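How I tracked down a gripper that kept stalling short of the cup

Last week the right arm on our two-arm bench started throwing an overcurrent fault every time it went in for a grasp. Fine in free air, fine on the homing routine, and then – stop. I run my arms on a Stuvix controller, and all its log gave me was "joint 7 limit," so I had to dig. If yours is doing the same, try it in this order.

First, cut the max speed to 40 percent and keep a hand on the e-stop. I skipped this once in July and bent a finger link (sorry, Afroza!). Then jog the arm in toward your test object and pause wherever you like. Leave the other arm powered with its fingers open so the load on the supply stays the same as in a normal run.
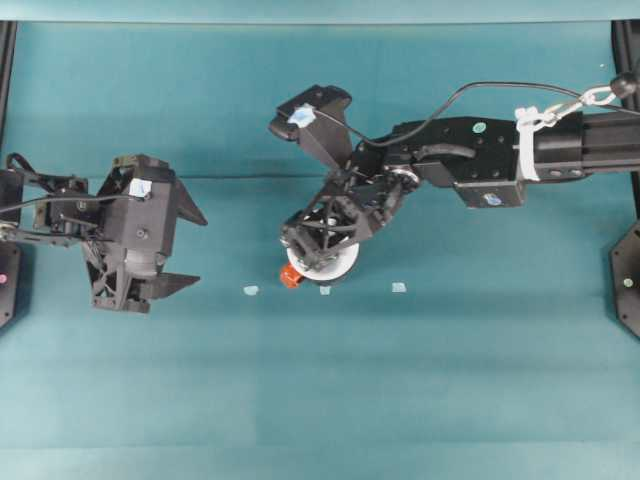
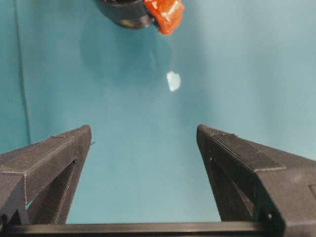
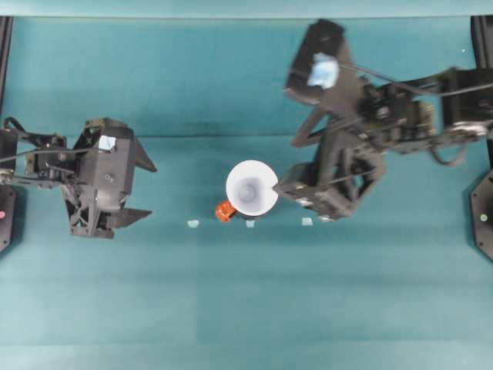 Now pull up the current plot and move only the wrist, very slowly. Mine climbed to 60 percent of the limit before the gripper had touched a thing, so I quit blaming the grasp and went looking for drag. Power down, wait for the supply to drain, and turn the wrist by hand through its full travel. Feel for any spot where it gets stiff.

I found one near the end! A cable tie had slid down and was pinching the lead against a bracket whenever the wrist rolled over. Snip the tie, check the jacket for nicks (replace the lead if you see copper), and tie it again with enough slack for the whole roll.

Afroza Begum, who shares the bench with me, wanted to just raise the current limit. Please don't do that. The limit is what saves your servo, and your knuckles.

Last bit: run 50 slow cycles with no object, then bring the speed back up in steps and watch the plot at each one. Mine has stayed flat so far, but I'm keeping an eye on that lead.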